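## 3.2 Erhebung der Demonstrationen

Die Aufnahmen für den Datensatz Kudus entstanden in zwei Arbeitsräumen am Standort Dutside.

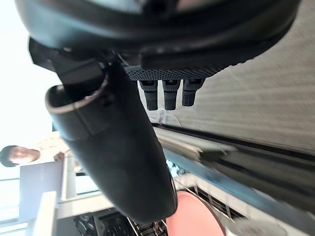 **Abbildung 4:** Blick der Handgelenkkamera auf Greifergehäuse und Finger. Links im Hintergrund eine Person neben einem Laptop.

Nelli Väisänen wandte nach Durchsicht der ersten Fassung ein, eine Erhebung in genutzten Räumen vermenge zwei Fragen, nämlich ob die Strategie die Aufgabe lerne und ob sie gegen wechselnde Hintergründe unempfindlich sei; beides müsse getrennt ausgewiesen werden. Wir sind dem gefolgt. Die Auswertung in Abschnitt 5 führt die Ergebnisse für bekannte und unbekannte Hintergründe getrennt auf, und die Aufteilung in Trainings- und Testmenge erfolgt nach Räumen und nicht nach einzelnen Episoden.

Der Datensatz umfasst 256 Episoden zu 9 Aufgaben. Eine Episode beginnt mit der Freigabe durch die bedienende Person und endet, wenn diese den Greifer öffnet und das Signal zum Abschluss gibt. Abbrüche wurden gespeichert und als solche gekennzeichnet. Für das Training der Grundstrategie haben wir sie nicht verwendet, wohl aber für den Erfolgsklassifikator (Abschnitt 4.3).

### 3.2.1 Kameraanordnung

Die Kamera ist am Handgelenk befestigt und bewegt sich mit dem Greifer. Ihr Bild ist gegenüber dem Raum je nach Stellung des Handgelenks stark gedreht. In Abbildung 4 verlaufen Wände und Möbel entsprechend schräg, und die Person erscheint seitlich liegend. Eine Korrektur der Drehung anhand der Gelenkwinkel haben wir erprobt und wieder verworfen. Sie erzeugt leere Bildecken, deren Form mit der Armstellung zusammenhängt, und das Netz nutzte diese Ecken in Vorversuchen als Ersatz für den Bildinhalt. Alle hier berichteten Ergebnisse beruhen auf unkorrigierten Bildern.

Gehäuse und Finger nehmen einen großen Teil des Bildes ein. Eine Maskierung dieser Bereiche unterblieb, denn die Lage der Fingerspitze relativ zum Objekt ist für die letzten Zentimeter der Annäherung das wichtigste Merkmal. In schnellen Bewegungsabschnitten ist der Hintergrund verwischt, während Teile nahe der Kamera scharf bleiben. Van Wijk und Kütt haben geprüft, ob sich solche Bilder ohne Verlust entfernen lassen. Das ist für die Transportphase der Fall, für die Annäherung nicht.

Die Belichtung wurde der Kamera überlassen. Bei Blickrichtung zum Fenster führt das zu Bildern mit einem überstrahlten Bereich, in dem keine Struktur mehr erkennbar ist (Abbildung 4, linker Rand). Eine feste Belichtung hätte die Fensterbereiche erhalten, die dunkle Raumseite aber unbrauchbar gemacht. Wir haben den Anteil gesättigter Pixel je Bild als Metadatum abgelegt, damit spätere Arbeiten danach filtern können.

### 3.2.2 Durchführung

Die Bedienung übernahmen Kacper Michalski und Nhàn Hầu im Wechsel. Vor der eigentlichen Erhebung führten beide einige 102 Probeepisoden durch, die nicht in den Datensatz eingegangen sind. Die Fernsteuerung lief über die Software Akville, die Gelenkwinkel, Greiferöffnung und Kamerabild mit gemeinsamer Zeitbasis aufzeichnet. Personen konnten sich während der Aufnahmen im Raum aufhalten, sofern sie den abgegrenzten Arbeitsbereich des Arms nicht betraten. Für die Veröffentlichung werden Gesichter unkenntlich gemacht; trainiert wurde mit derselben bearbeiteten Fassung.

Zwischen den Episoden wurden die Objekte nach einer vorab erzeugten Liste von Startpositionen neu angeordnet. In den ersten Durchgängen geschah dies noch nach Augenmaß. Dabei zeigte sich eine Häufung nahe der Tischmitte, weshalb diese Durchgänge vollständig wiederholt wurden.

### 3.2.3 Annotation

Jede Episode erhielt eine Aufgabenbezeichnung, ein Erfolgsurteil und eine Einteilung in Phasen (Annäherung, Griff, Transport, Ablage). Das Erfolgsurteil wurde von der bedienenden Person unmittelbar nach der Episode vergeben und später von einer zweiten Person ohne Kenntnis des ersten Urteils geprüft. In 169 Episoden lag die Phaseneinteilung beider Personen innerhalb der vereinbarten Toleranz. Die übrigen wurden gemeinsam durchgesehen. Strittig war fast immer der Übergang von der Annäherung zum Griff, der im Bild der Handgelenkkamera schwer zu bestimmen ist, wenn der Finger das Objekt verdeckt. In diesen Fällen gilt der erste Zeitpunkt, zu dem der Motorstrom des Greifers den Schwellwert überschreitet.

Die Annotationen liegen im Format des Werkzeugs Jadoon vor. Ein Skript zur Umwandlung in einfache Tabellen ist dem Datensatz beigefügt.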